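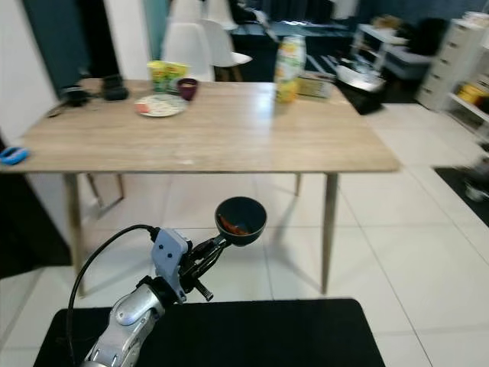 **Table clearing** is the household task of removing used crockery, leftover food, packaging and other articles from a table after a meal. It comes between the end of eating and the washing-up, and normally ends when the surface has been wiped. The articles to be dealt with are seldom of one kind. A small dark bowl with red and orange remnants clinging to its lower inner surface is classed as soiled ware and must be emptied before washing, while a tall bottle with a printed label, standing on the same table as a plate and a mug, is classed as a container and may go back into storage.

## Terminology

In British usage *clearing*, *clearing away* and *clearing the table* are interchangeable. *Bussing* is confined to the catering trade and is chiefly North American. The regional term *siding* (from *to side the table*) is found in northern England. Writers on household work separate clearing from *tidying*, in which articles are put in order but may stay in the same room.

## Classes of article

The classification most often used in teaching is that of Houda Ouazzani, drawn up for the Purnton Household Survey. It has four classes:

| Class | Contents | Usual destination |
|---|---|---|
| A | Soiled plates, bowls, mugs and cutlery | Sink or dishwasher |
| B | Food fit to keep | Refrigerator or cupboard |
| C | Empty packaging and scraps | Recycling, food waste or general waste |
| D | Articles unconnected with the meal | Their usual place |

The survey covered 3,896 clearings. Class A was the largest by number of articles, but Class B took the most time per article. Part-full drinks bottles were placed in Class B whatever their contents. Cartons and cups were placed in Class C only after being checked and found empty.

## Order of work

Most manuals give the following order, with small differences:

1. Food fit to keep is covered and taken away first.
2. Scraps are scraped into one vessel, normally the largest bowl.
3. Cutlery is gathered and carried separately.
4. Bowls and mugs are carried upright, held by the rim or handle.
5. Plates are stacked by size, the largest at the bottom.
6. Packaging is sorted and removed.
7. The surface is wiped towards one edge and dried.

Rimantas Ķēniņš places step 6 before step 2 on small tables, where upright cartons and bottles are easily knocked over. Bowls that still hold liquid are not stacked under either scheme.

## Storage of leftovers

Food in Class B is transferred to a clean vessel if the serving dish is needed again, and otherwise stored in the dish. Open bowls are common in domestic refrigerators, although a lid or plate cover is generally advised. Cooked food should be cooled promptly and refrigerated within 2 hours. Raw meat and fish are kept on the lowest shelf, below food that is ready to eat.

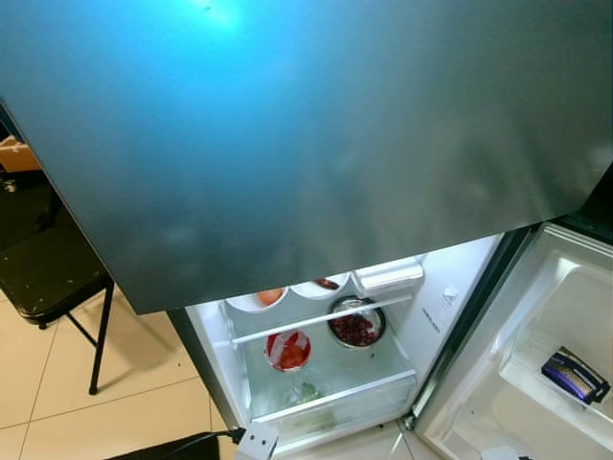
*Refrigerator compartment with bowls of food on a glass shelf and a transparent drawer beneath.*

Shelves are usually filled from the back, with newer items placed behind older ones. In practice the order is often reversed - a bowl brought from the table goes wherever there is room at the front. Shallow vessels cool faster than deep ones but take up more shelf area.

## Mixed-use tables

A table used for both meals and leisure produces a larger share of Class D articles. A handheld game controller and a power adapter with coiled white cable may lie on the same surface as a patterned plate, instant noodle cups and a bottle of juice. Ladi Ogbonna recommends that electrical articles be moved before any vessel is lifted, and that loose cable be wound up first - a trailing loop can catch on a cup. Small food packets resting on the rim of a plate are removed before the plate is carried.

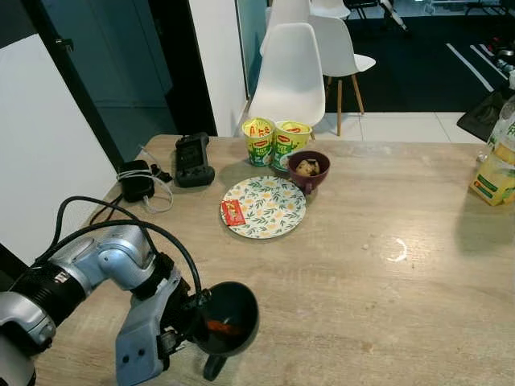
## Equipment

Trays are the usual aid where the kitchen is in a separate room. A tray with a raised edge of 20 mm or more is preferred for mugs and bowls. Other equipment includes the rubber scraper, the crumb brush and the damp cloth. Wooden surfaces are wiped along the grain with a well-wrung cloth.

## See also

- Dishwashing
- Food storage
- Table setting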